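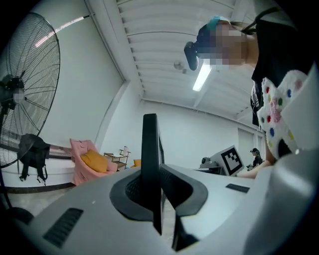 Wartungsdokumentation in der Textilpflege
Sprechnotizen, Fachtag Movberg, 5. Juni 2023

Folie 1 – Einstieg
Begrüßung kurz halten, Dank an Solange Aubert für die Einladung. Thema eingrenzen: Wasserhärte und Waschmitteldosierung im gewerblichen Betrieb, keine Haushaltsgeräte. Fragen bitte am Ende.

Folie 2 – Ausgangslage
Standort Pruvost, Mischbetrieb aus Hotelwäsche und Berufskleidung. Rohwasser mit 24 °dH, Enthärtung über Ionenaustauscher, Sollwert hinter der Anlage unter 1 °dH. Gemessen wurde bis Oktober nur einmal je Schicht, Handeintrag ins Wartungsbuch. Einträge teils ohne Uhrzeit, damit für die Auswertung unbrauchbar.

Folie 3 – Härtedurchbruch
Kurve von links nach rechts erläutern. Der Durchbruch beginnt vor der Regeneration, die Steuerung schaltet nach Volumen und kennt die tatsächliche Harzkapazität nicht. Begriff Restkapazität hier definieren, wird auf Folie 6 gebraucht.
Rückfrage aus dem Probevortrag: Nein, die Salzqualität wurde nicht verändert.

Folie 4 – Folgen auf dem Gewebe
Inkrustation, gemessen als Glührückstand nach Veraschung. Vergrauung tritt später auf und wird meist zuerst reklamiert. Zwei Gewebeproben herumgeben, Köper und Frottier. Köper zuerst.

Folie 5 – Versuchsaufbau
103 Chargen, gleiches Programm, gleiche Beladung. Probenahme im Zulauf, 300 ml, Titration im Betriebslabor. Sieben Chargen ausgeschlossen, Grund jeweils defektes Dosierventil. Tabelle nicht vorlesen.

Folie 6 – Umstellung der Regeneration
Auslösung jetzt über die Härtemessung, Volumenzähler nur als Rückfallebene. Parametrierung hat Lionel Deschamps übernommen, Details im Anhang. Achtung: Totzeit des Sensors berücksichtigen, sonst regeneriert die Anlage doppelt – das ist in Jornel passiert.

Folie 7 – Offene Punkte
Einfluss der Temperatur auf die Messung noch ungeklärt. Vergleich mit dem Standort Flatance fehlt, dort Pendelanlage mit zwei Flaschen.
Bei Zeitnot Folie 4 kürzen. Anhang nur auf Nachfrage zeigen, Gewebeproben wieder einsammeln.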